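# Jornau arm: questions we keep getting

Last edited Wednesday, November 17, 2021

**What is Jornau?**

A small robot arm with a two-finger gripper, built in a shared workshop. The name is painted on the base and means nothing.

**Is it cheaper than buying one?**

People say so. We don't believe it. Our receipts come to $593, and that leaves out the workshop dues, the tools we already had and the first set of motors, which we'd rather not discuss. If you only want an arm, look at used ones first.

**How long did it take?**

283 hours in the log. The plan said it would be done by January. It was moving by January, if you're generous about what counts as moving.

**Which gripper should I build, Guletti or Csonka?**

Those are our names for the 2 finger designs in the plans folder. Guletti has long thin fingers and looks better in every way until you ask it to hold something heavy. Csonka is short and thick. We use Csonka. Anyone who tells you one gripper does everything is selling a gripper.

**Can it pick up small metal parts?**

Sometimes. Flat things lying on a hard bench are bad, because the fingers have nothing to get under. A cloth helps a little, since it gives when the tips press down. It also wrinkles, and then your careful height setting is wrong in half the work area. Tweezers are a fair test: thin, shiny and awkward at any angle. Try them before you believe a demo with foam blocks.

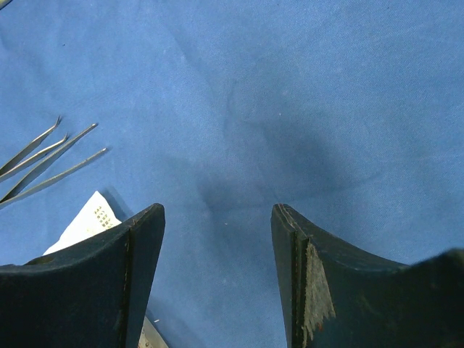
Try both fine curved tips and straight ones, and change the angle between runs. A script that only works when the part lies the same way every time is a very slow jig.

**Do the finger faces wear?**

Yes. Check them before each session and look for scuffs or fraying near the inner edges. We've heard plenty of claims about coatings that last forever and haven't met one. Keep spare fingers printed.

**Does it need a camera?**

For fixed positions, no. For anything else, yes, and you should plan for shadows. The gripper throws one right where you want to see. More lights moved ours to a different spot, so don't expect a lamp to fix it.

**What about the Itier software?**

Itier is our control script. It has 3 modes and we trust the manual one. The automatic mode works well enough to make you careless. Keep a hand near the power switch.

**Will you sell me a kit?**

No. The plans are free, and so is the advice to read the parts list twice before ordering.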